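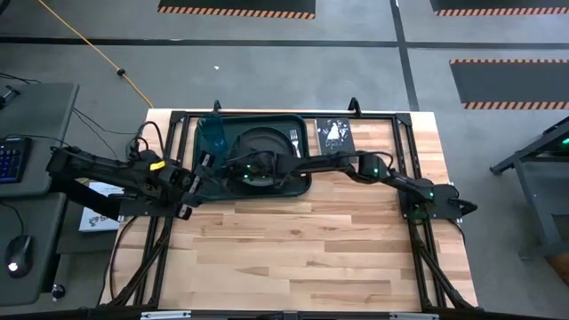 Clearing a table sounds like a small job until two arms have to share it, the club's student captain told parents at the fall open house, and most of the season so far has gone into keeping one arm out of the other's way.

GINTHORPE, October 21, 2021 - The Ginthorpe High School Robotics Club will enter the two-arm division of the Stollmont Student Automation Challenge this December, the school announced today. It is the club's first entry in the division.

The team of 17 students has named its project Porari. The task is to sort dishes and flatware using a pair of robot arms mounted on opposite sides of one worktable. Students practice with a cup, plates and a fork on a green tray.

Teams in the division are scored on finished rounds and lose points when the arms touch each other. Each team must also turn in a written log of its practice runs. Ginthorpe students had logged 328 runs as of this week.

Club members work in two groups. One looks after the arms, the cables and the frame. The other writes and tests the software and keeps the log. Students trade groups every three weeks so that all of them can answer the judges' questions on both parts of the project.

The club raised $2,526 for parts and travel through a spring car wash and a supper in the school cafeteria. Urquhart Hardware of Ginthorpe gave clamps and fasteners. The entry fee of $200 was paid by the school's activities fund.

The public may watch the team practice after school in the Ginthorpe High School shop. Visitors should sign in at the front office and stay outside the marked area when the arms are running. No practice will be held during exam week.

Students in grades 9 through 12 may still join for the spring term. No experience with programming is needed. Forms are available in the front office.

Contact: Ginthorpe High School Activities Office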